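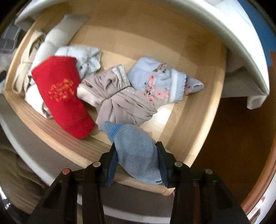 A rolled pair of blue socks and an open wooden drawer.

Print this item | E-mail this to a friend

Search the newsletter Go

Camton's second album comes back into print in August. Rulport, the label that put it out the first time, pressed 200 copies and sold most of them at gigs. The tapes then spent years in a box at the old Canwood rehearsal rooms, and the new edition has been made from those and not from a worn copy of the record.

Aitana Herrero, who played bass and wrote half the songs, has been through the reels with the engineer. There were 13 tracks on the original. The reissue has 14, the extra one being "Cho", which the band used to finish with and which was left off for reasons of length. It runs to nearly seven minutes and the organ is a little out of tune with everything else. She decided to leave it like that.

The playing order is the same apart from side two, where the two slow songs have been moved apart. The drums are louder than they were. People who know the first pressing will notice this most on the opening track, where the snare used to sound as if it was in the next building.

Idalina Sampaio has written the sleeve notes. She followed the band on their short tour of the coast towns and her account of the van, the borrowed amplifiers and the argument over the set list takes up both inside pages. The lyrics are on a separate sheet.

Vinyl and download only. No CD is planned. Orders placed through Rulport before the end of the month will be sent out first, and shops will have it a week later. There are no plans for the band to play again.

Comments (3)

marshgate: Saw them do Cho at Canwood and it went on a lot longer than seven minutes. Ordered.

Pauline T: Will the first album be done as well? My copy jumps all through side one.

offbeat_ken: Not sure about moving the slow songs. I liked them together.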